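Kitchen robots still slow at clearing up, Tollton trial finds

Two-armed robots can now put away most of a small kitchen's clutter without help, but they take far longer than a person would, according to a team that has been testing them in Tollton since November.

The Tristholm group gave its machines 202 short chores, such as moving food from a cutting board to a plate, stacking dishes and wiping a counter. The robots finished 167 of them. The rest ended with a dropped item, a missed grip or an operator stepping in.

"Picking up one thing is mostly solved," said Danica Štěpánek, who runs the trial. "Picking up the thing next to it without knocking the first one over — that still costs us."

Toy food is used for much of the practice. It keeps its shape and does not spoil, though Štěpánek said real fruit brings new trouble because it bruises and rolls.

Speed is the other problem. Clearing a board and setting out plates took the robots about 90 seconds on a good run. Igor Pešek, who manages a hotel kitchen in the town and watched a session, said he would not buy one yet. "My staff do that while talking," he said.

Work with two arms sharing one board is continuing, and cloth and cutlery are due to be added next.
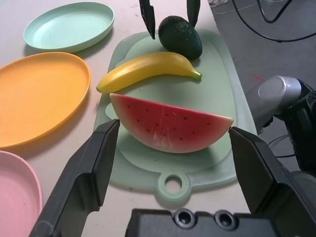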